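Ticket: Division results missing from public votes page
Queue: Council Systems / Democratic Services
Service: Clatus (agenda, minutes and voting records)
Site: Millstead Borough Council
Priority: 2
Status: Resolved, monitoring

Reported fault
The public votes page shows the August full council meeting with no recorded vote against item 6, the amendment to the local plan. The item heading appears, the motion text appears, and the result line reads "Carried without division". A recorded vote was called and taken in the chamber. Two group leaders have complained and the local paper has already quoted the page.

Environment
Clatus web front end, current release. Voting data arrives from the Lins chamber console by scheduled import, every 30 minutes. Published pages are cached for 60 minutes.

Log

09:12 — Ticket opened by Democratic Services. Asked for a copy of the signed division sheet so that we have something to compare against.

09:25 — Cleared the page cache for the August meeting. No change. The fault is in the stored record and not in the cached copy.

09:40 — Checked the console export. The division is present with all names and the correct result. The console is not at fault.

10:05 — Checked the import log. The file was picked up on schedule and marked "complete with warnings". Warning text: "Item reference not matched, division discarded". The importer should stop on this warning. It carried on and wrote the default result.

10:20 — Radosław Rutkowska (applications) took the ticket. The agenda for this meeting was republished during the afternoon before the meeting, after the Brarklow ward petition was moved up the order. Republishing gave every later item a new internal reference. The console had loaded the agenda before that and kept the old references.

10:48 — Tried a plain re-import on the test site. Same warning, as expected.

11:15 — Corrected the item reference by hand in a copy of the export and imported it on the test site. Division displays correctly, names under For, Against and Abstained. Sent a link to Democratic Services for checking against the signed sheet.

11:50 — Democratic Services confirm a match. One spelling correction to a member's name, made in the members' table and not in the vote.

12:10 — Corrected file imported on live. Cache cleared. Public page now shows the recorded vote. A dated correction note has been added under the item at the request of the monitoring officer.

14:30 — Checked the previous 20 meetings for the same warning. No others found.

Cause
Agenda republished after the console had loaded it. Unmatched divisions are dropped by the importer and replaced with the default wording.

Workaround until fixed
If an agenda is republished, reload it on the console before the meeting opens. Check the item references on both screens. Do not edit the result line on the public page by hand — the next import will overwrite it.

Outstanding
Change request raised to make the importer halt on an unmatched item and email the queue.
Default wording to be changed from "Carried without division" to "Result awaited". Needs sign-off from Democratic Services.
Ticket to stay open until the next full council.

Attachments (1)

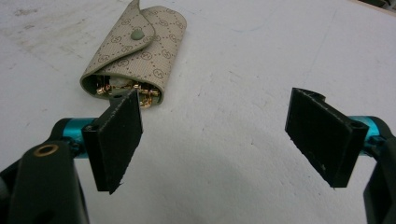 Key case, beige with brown monogram pattern, snap fastening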